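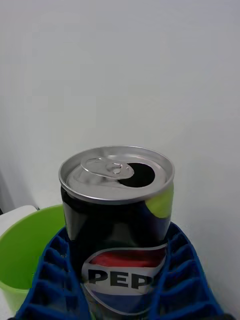
About the Clornex Refreshment Service

The Clornex Refreshment Service provides drinks, cups and table setup to schools, community halls and small offices in Tindcombe and the surrounding towns. It was founded by Rania Kabbaj, who remains its director, and it operates from premises on Ezzat Street.

The service began with a single contract at Sketen Hall, where the evening classes needed something to drink at the break and a clear table to drink it at. Other tenants of the hall asked for the same arrangement. In the last full year of accounts the service set up 1,722 tables for 51 client organizations, and 1,174 of those tables were for schools and after-school programs.

What We Provide

A standard table consists of canned soft drinks, drinking water and reusable plastic cups. Cups are supplied in several colors so that each group or class may keep to its own. Clients with regular bookings choose their colors in January, and the choice stands for the year. Green, blue and pink are the colors most often requested. 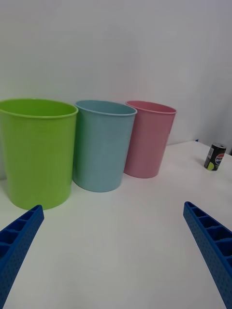 Canned drinks are ordered by the client from our list and may be changed up to 2 working days before a booking. Cans are delivered closed and are opened by the people drinking from them. Part cases may be returned. Opened cans are emptied, rinsed and sent for recycling with the rest of the table's aluminum, and the client receives a statement of the quantity collected if one is required for its own records.

Care of Cups and Tables

All cups are washed at Ezzat Street after each booking. They are inspected at the rim, where wear generally shows first, and any cup that is cracked or rough to the touch is withdrawn. Tables are wiped before the cups are set out and again at the close of the booking. Staff leave the furniture in the position in which they found it unless the client has asked for a different layout.

Clients who prefer to set their own tables may hire cups alone. Hired cups should be returned in the crates provided, emptied but not necessarily washed.

Our Staff

Setup staff work in pairs and are assigned to the same sites wherever possible. New staff spend their first bookings at Sketen Hall with an experienced colleague. Inquiries about employment, new bookings or changes to an existing order should be made in writing to the Ezzat Street office.

Page last reviewed 21 June 2018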